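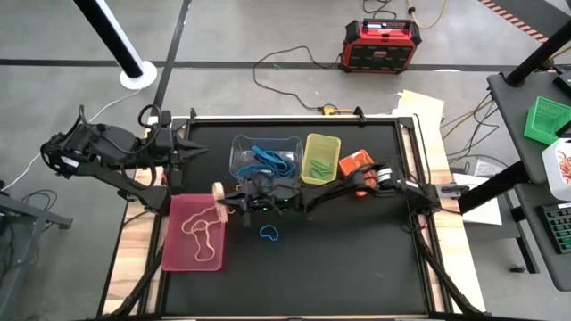
Last edited by mothballed at 4:12 pm in August

Concrete floor dust, is sealing it worth the money?

mothballed
Moved into the unit on Melton back in the spring and I'm losing the fight with the floor. It's bare concrete, never sealed as far as I can tell, and no matter how often I sweep there's a gray film on everything by the next morning. Shelves, paperwork, my coffee. I mopped twice last week and it came back like I'd never touched it. We've got 2000 square feet and I got two quotes. One is $886 for a densifier that you spray on and walk away from. The other guy wants to do a full epoxy and I almost fell off my chair. Anybody done the cheap one? Does it last?

gravelpit
Did the densifier in my garage five years ago and I'd do it again tomorrow. It soaks in and hardens the top so it quits shedding. Doesn't change how it looks much, so if you want shiny you'll be let down. $886 for that much floor sounds fair to me, maybe even low. Ask if that includes cleaning first!

tuckahoe_rd
I'm going to disagree with gravelpit. I paid for densifier in a shop on the Dranau side of town and it did next to nothing. Still sweeping up powder a month later. Went to epoxy after that and haven't thought about it since. Yes it costs more. You pay once.

gravelpit
How old was the slab though? If the top is really soft and crumbly it needs grinding first, and a lot of guys skip that part. Then everybody blames the product.

tuckahoe_rd
Old. And no, they didn't grind it. Fair enough, but they didn't tell me I needed it either.

mothballed
OK that's useful. How do I know if mine is soft?

pennywhistle
Scratch it with a screwdriver – if you get a groove and a little pile of powder, it's soft. If the screwdriver just leaves a shiny line you're fine. Also please do the plastic sheet test before you even think about epoxy. Tape down a square of clear plastic, leave it overnight or longer, and look for damp under it. I had epoxy peel up in pieces the size of dinner plates because of moisture and I'm still mad.

oldbluevan
I rented the grinder from Mbwambo and did mine myself. $394 with the vacuum, and I hurt for three days. Wear a real respirator, not the paper kind. That dust is no joke.

mothballed
Did the screwdriver thing by the back door and up front. Front is hard as a rock, back leaves a groove. So now what, grind half?

gravelpit
Yep, I'd grind the back and densify all of it.

tuckahoe_rd
Or epoxy it and be done – but I've said my piece.

mothballed
Calling the first guy back to see what he wants for grinding just the back. Plastic is taped down by the drain, will post when I peel it up.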